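Puvov Forums > Home > Bedrooms
Thread: fitted sheet wont stay flat + where does all the small stuff go
6 replies

Slamet Yeoh
OK so. Bought the padded headboard in the Ganditeo sale, love it, but the sheet is a mess by lunchtime every single day. Ironed it twice. Pointless. Also everyone dumps things on the bed – phones, keys, post – and then I can't make it. Do I need a tray, a bedside table, what?
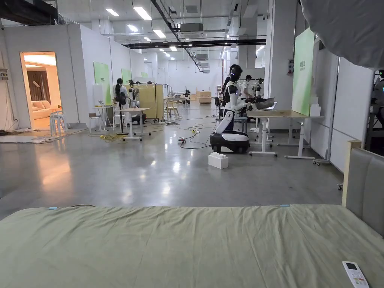
My vote is clips under the mattress, the elastic sort, six quid a set. I had mine on for ten days and the corners did hold, middle still rumpled. A plain dark colour is kinder I think. That olive green one is creased all over and it still looks fine to me, and at least you can spot a white remote on it. Try finding mine on white bedding.

lu_omia
Disagree about clips, mine pinged off in the night. Get a deeper sheet. What depth is your matress??

Slamet Yeoh
No idea. Deep. Will measure tonight

Rongrong Cheng
Leave the sheet, sort the stuff first. You can't smooth anything with things on top of it. I do clothes, then paper, then phones, takes me no time. Clothes go first as they take up the most room, one t-shirt in a heap is half the bed gone.

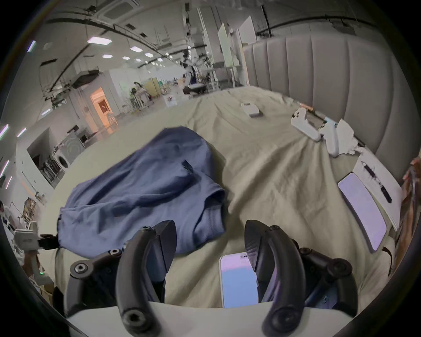

Then anything with a screen goes to one place, same place every day. Mine's a shelf by the door. Pens in a mug. I don't get the tray thing at all, a tray just gives people somewhere to dump more.

lu_omia
Tray is fine if its small! We've had the Omia one since February, holds two phones and a pen and thats it, no room for post. Works for us

Rongrong Cheng
Until someone puts the post on top of the phones

Slamet Yeoh
Yes that would be my lot. Measured by the way – mattress is way deeper than the sheet says. So lu was right, new sheet. Keeping the clips on as well, not binning them now

lu_omia
told you. Wash it before you put it on, mine shrank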